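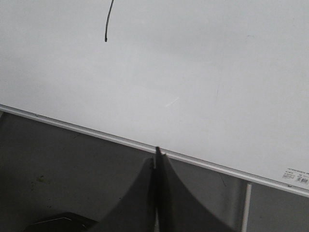
Garndale Quilters and Textile Club > Members' Board > Rooms and Gear

Thread: Ghost marks on the whiteboard

barb_bielecka
Hello all, hope everyone is keeping cool. I gave it a good going over after we used it for the block layouts, and it came up mostly nice and clean, but there's a pale streak near the middle and a very faint grey line up the right-hand side that I can't shift for love or money. I used the Dilora spray and an old flannelette pillowcase. Does anyone have a trick before I go and buy something stronger?
Barbara

tanveer_y
Hi Barbara, lovely to hear from you. Those look like two different problems to me. The grey line could well be old marker, and the way to get rid of that is to draw straight over it with a fresh whiteboard marker and wipe it off while it's still wet. It sounds mad but I did it for years in my classroom. The pale one looks more like a scratch, and if it is, no spray on earth will fix it.

MinhasMum
I'd be careful with the drawing-over business! I tried it on our board at home and ended up with a nice blue smear over the top of the old one (my husband still brings it up). Plain metho on a soft cloth, then warm water, then dry it off. Works a treat.

tanveer_y
Metho's all right now and then, but if you do it every week the surface goes dull and then everything sticks to it. I'd keep it as a last resort.

MinhasMum
We'll have to agree to differ, Tanveer. Ours has had metho for 15 years and it's still going.

pinsandneedles
Could it be residue from the tape, Barbara? We had templates stuck up there in July. A bit of eucalyptus oil gets tape gunk off nearly anything. While you're there, is that the maker's sticker still on down near the bottom rail? I can't read a word of it but it might be worth having a look for care instructions.

barb_bielecka
Good thought, I'd forgotten the templates. The print on that sticker is tiny so I'll bring my good glasses. I'll try the eucalyptus on the pale one and Tanveer's marker on the grey one, with the metho in my bag just in case, so you're all catered for. See you at sewing, and it's my turn for the slice.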